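Intro to Ceramics, Session 5: Glaze, Heat and Fit
Gornmont Adult School, August 2023
Notes by Babita Bhardwaj

Welcome back! Tonight is my favorite session of the whole course, so bring your questions and something to write with.

What a glaze is

A glaze is a thin coat of glass melted onto clay. Every glaze has a glass former (silica), a flux to bring the melting point down, and alumina, which stiffens the melt so it stays on the pot and doesn't run all over the kiln shelf. Change the balance even a little and you get a different surface. More silica and enough flux to melt it usually gives you gloss. More alumina pushes you toward satin or matte. I still find this amazing after years of doing it!

Color comes from metal oxides. Iron alone can give you honey, green, brown or nearly black depending on how much you add and how much air the kiln gets.

Fit

Glaze and clay both shrink as they cool. If the glaze shrinks more than the clay, it gets stretched and you see crazing, that fine web of cracks. If it shrinks less, it gets squeezed, and past a certain point it flakes off at rims and handles (shivering). A little squeeze is good and makes the pot stronger.

Crazing can show up months after firing, so keep your test tiles. Ulises Flores has a drawer of his in the kiln room going back to last December, and he is happy to let you dig through them.

Before you glaze

Wipe bisqueware with a damp sponge and let it dry.
Stir the bucket right to the bottom, then stir it again.
Dip for a count of 4.
Keep the foot clean, with a good margin up the wall.
Write the glaze name in your log, along with the number of coats.

Waxed feet still pick up beads of glaze, so wipe those too.

For next time

Read the Okex handout on cones and heat work, and glaze five tiles using the Ayala clear, going from one thin coat up to a really heavy one. Leave them on the cart, and we'll compare them side by side. I can't wait to see the thick ones! 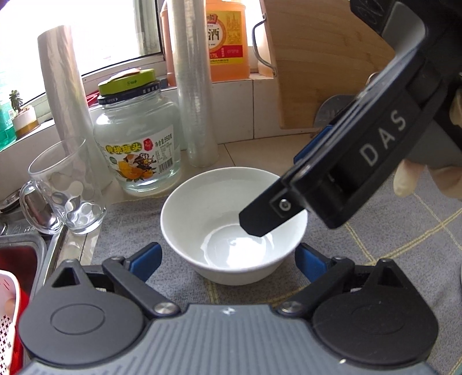
Fig. 1. White bowl, glossy inside, plain rim.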